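Teaching a robot by demonstration
Last updated: Wednesday, May 2, 2018

Teaching by demonstration is a way of giving a robot a new skill by doing the job with it. No one has to write out each motion in code, and that is what makes it so exciting! 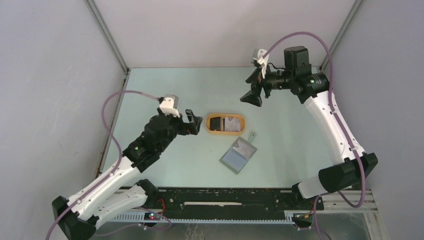 Natalie Furnival

There are two main ways to do it. In hand guiding, a person takes hold of the arm and moves it through the task while its joints record every angle. In remote control, the person moves a second set of arms or a handheld controller, and the robot copies along.

Two-armed stations are a favorite, and for good reason: one gripper can steady a tray while the other picks something out of it. Cameras mounted near the wrists give a close look at whatever the fingers are about to touch, a view that is easily blocked from farther away.

One run through a task is called an episode. The Stirkance collection, begun by Lâm Ninh, holds 2166 of them, spread over nine tasks. Simple jobs there got by on 200 episodes, but fitting a part into a snug space needed many more. Small changes help a lot too (turn the tray a little, start the arms somewhere else), and even a clumsy grab followed by a good recovery can be wonderful teaching material.

See also: Imitation learning; Remote handling

3 comments | 9 shares

We use cookies to remember your reading settings. Accept | Manage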